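Shrinkage, Measured Over One Winter of Laundry
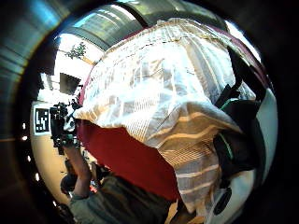
Grarkora, 6 Mar 2024

I started keeping numbers on fabric shrinkage in January, after a set of curtains came out of the wash too short for the window they were made for. The care label said 40 degrees, I washed them at 40 degrees, and the hem ended up well above the sill. What follows is the method, the results so far, and a few things I would set up differently.

The test pieces are squares cut from the same bolt wherever possible. Each one gets a square of reference marks sewn in with contrasting polyester thread, 80 mm apart in both directions. Ink works too, but it bleeds on loose weaves and the edge of the mark becomes a matter of opinion. Thread stays put. I measure warp and weft separately with a steel rule, on a flat board, after the piece has been lying untensioned overnight. Measuring straight off the line gives readings that drift as the cloth relaxes.

I have 28 pieces in the current batch. Most are cotton, with several linens and two wool blends that I expected to behave badly and which did.

The machine is a Skullov front loader, set to its plain cotton program with the spin fixed. I tried the eco program first and dropped it. It runs longer at a lower temperature, and the display does not say what that temperature is, so the results could not be compared with anything.

Warp shrinkage is larger than weft in nearly every plain-weave cotton I tested. This matches the usual explanation: warp yarns are held under tension on the loom and through finishing, and the first hot wash lets them recover. Striped cloth is more awkward. When the stripes are woven in with a different yarn, the bands can shrink at different rates and the surface puckers along the boundary. A printed stripe does not do this. If you sew with yarn-dyed stripes, prewash the full length before cutting.

The second wash matters less than the first but is not zero. By the third, most cottons had settled to within the error of my rule. Linen took longer. One unlabeled piece from a remnant shop in Ung was still moving when I stopped.

Tumble drying is the variable I handled worst. I changed dryers partway through the batch, so 13 of the pieces have a mixed history and I have left them out of the comparison. They are still in the spreadsheet, marked in gray.

For the next round I want a thermometer in the drum and a heavier board. I have also ordered a length of Rernska undyed twill to use as a control — same bolt, one square in every load.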